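Stamps, blisters, and the long way to Custside

16 September 2026

Finally writing this up. Feet are fine now, thanks to everyone who asked. Long one, get a cuppa.
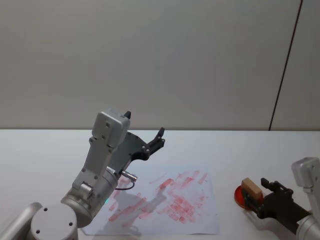

What I was doing out there

Walking the old rail line from Wollus to Custside. 40 kilometres, two days, one night at Trakbridge in the middle. You get a card at the start and collect a stamp at each stop and if you fill it they give you a cloth badge at the other end. That's the whole thing. I am a grown adult with a mortgage and I wanted that badge very badly.

I'd been meaning to do it for years. Every time we drove to the coast I'd see the trail running along beside the road, all gravel and gum trees, and say "should do that one day" and then we'd be past it and talking about what to have for lunch. Then this winter work went a bit mad and I had some leave they wanted me to use up, so. Booked the room at Trakbridge on my phone in the supermarket car park. No thinking. Best way to book anything.

Training: basically none. I walk the dog. The dog is old and stops at every post.

Packing (badly)

Took too much, everyone does. Here's what I never touched:

Second pair of long pants
A paperback, 44 pages in when I left and 44 pages in when I got home
The little stove
Binoculars
A full size tube of toothpaste, why

And what I'd have paid real money for by lunch on day one: proper tape for heels, a hat with a brim all the way round (mine was a cap, my ears are still peeling) and a second water bottle. The trail notes say to carry two litres. I carried one and a bit because I thought there'd be a tap at the first siding. There is a tap. It has a sign on it that says don't drink from this tap.

Boots were the old ones. I'd like some credit for that. I very nearly bought new ones the week before and a woman in the shop talked me out of the sale she was about to make, so bless her.

Day one, Wollus

Started at the old goods shed at Wollus a bit after seven. Cold. Frost on the oval, magpies carrying on, one bloke in shorts hosing out a trailer. The card comes out of a tin box on the wall and you put your gold coin in the slot. First stamp is there too, on a chain, and the ink pad was nearly dry so I had to breathe on it and lean. Came out faint and crooked. Bothered me for the next hour, I kept getting the card out to look at it. Considered going back. Did not go back.

The first stretch is dead straight through paddocks. Lovely for the first bit, then you realise you can see where you're going to be in an hour and it doesn't look any different from where you are. Lots of sheep. A dam with pelicans on it, which I didn't expect so far inland. Some kind of yellow flower all along the fence that I'm not going to pretend to know.

I'd planned to listen to podcasts and ended up just not. Had one earphone in for a while and took it out when a ute came up behind me at a crossing and I nearly jumped out of my skin. After that it was just boots on gravel. Thought about work for a good hour, then thought about work a bit less, then had a jingle from a carpet ad in my head until well past the second siding. So much for clearing the mind.

The middle bit where it got hard

The cutting. If you've done this walk you know. It's the only part with any real shape to it, the line goes through a hill and the sides come up on both sides of you, all ferns and dripping rock, and it's gorgeous and cool and I was so happy in there that I didn't notice my left heel until I came out the other end into the sun. And then that was all I noticed.

Sat on a sleeper and had a look. Oh dear. Put on the one bandaid I had, which was a kids one with dinosaurs. It lasted until the next gate.

My advice, for what its worth, stop when it's a warm spot. Don't wait until it's a blister. Everybody says this and I had read it that very week and nodded along.

Had lunch early becuase I was feeling sorry for myself. Cheese and pickle sandwich, squashed flat, best sandwich of the year. An apple. Half a packet of snakes, only the green ones left in the end, which is a fair reflection of how I'd been managing my supplies.

The second and third stamps are both on this stretch, one in a post with a little hinged lid and one inside an old waiting shelter with a bench. Third one is a platypus. Very nice stamp. Plenty of ink. Pressed it on the back of my hand as well and it was still there at work the week after.

Trakbridge

Got in at half past three, walking like a cowboy. Trakbridge is one street, a pub, a hall and a bridge that is honestly more impressive than the town needs. The timber one, with all the legs. You can't walk across the old one any more so the trail ducks down and over the road bridge beside it, but you get a good look.

Stayed at the Fodor. It's a guesthouse over what used to be a bank, with the thick door still on the pantry. Room was small and clean, bed had one of those chenille bedspreads like at my nan's, shower was hot and I stood in it until I felt rude. There was a basin in the hall with a box of heel tape and a note saying help yourself. I could have cried. I took a proper length of it and left some money under the soap dish.

Tea was at the pub. Parma, chips, the salad nobody eats, except I ate it. Asleep by half eight with the window open and frogs going outside. Slept like a plank.

Oh, and there's a guest book at the Fodor you should read if you stay. Goes back ages. Someone had walked the whole trail in thongs. Someone else just wrote "never again" and then, in the same handwriting, two years later, "again".

Day two

Slower. Taped up like a parcel. Left later than I meant because breakfast was good (eggs, their own bread, a quince jam I bought a jar of and then had to carry, idiot).

I like the second day better, looking back. More trees, it follows the creek the whole way, and there's always a bend coming up so you don't get that thing of staring at the end of the world. Met a few people going the other way. Everyone says hello and then everyone says how far is it, and then you both lie a bit to be nice. A couple on bikes told me I had "just a little hill" to go. It was not little.

Saw a red-bellied black snake, which was more interested in leaving than I was. Saw a wombat hole but no wombat. Saw a whole family of wrens having a barney in a blackberry bush.

There's a cafe van at one of the crossings that's meant to be open most days. Wasn't. Had been dreaming about an iced coffee for an hour by then, had picked the size and everything. Drank warm water on an upturned crate and read the menu.

Then the stamp at the creek crossing was missing. Just the chain. I stood there with my card out like I was waiting for a bus. In the end I drew one in biro, a sort of fish. More on that in a sec.

Custside and the badge

Came into Custside past the back of the footy ground and the tip, which is how you come into most towns on foot. The visitor centre shuts at four and I got there at twenty to, in a sort of hobbling jog, pack bouncing, jam jar digging into my back.

Handed over the card. The lady at the counter looked at it for a long time. Looked at my fish. Said the creek one had been gone for weeks and they'd had a lot of fish, a few ducks and one very good portrait of a horse. Gave me the badge. It's green with a little bridge on it, smaller than I thought. It's on my day pack now, slightly off centre, sewn on in front of the telly.

Got the bus back to Wollus. 31 minutes. Two days of my life going backwards past the window with the air con on. I saw my sleeper, I'm sure it was my sleeper.

What it cost

A few people asked so:

Card, gold coin
Room at the Fodor, not going to put the price as it changes, but less than a motel in town
Pub tea and a drink, under 40 dollars
Bus, 20 dollars, card only, driver was firm about it
Quince jam, don't ask

Would I do it again

Yeah. Probably November, before the heat and the flies really get going, and the other direction so the straight bit is at the end when I'm too tired to mind it. My sister-in-law reckons she's in. She also reckons we could do it in one day and I've told her she can do it in one day and I'll see her at the pub.

If anyone's got a decent way of keeping the card nice, let me know. Mine's gone soft along the fold and the platypus is starting to rub off. I've got it flat under the big atlas at the moment. Next post will be the garden I think, the broad beans have gone feral while I've been lying on the couch.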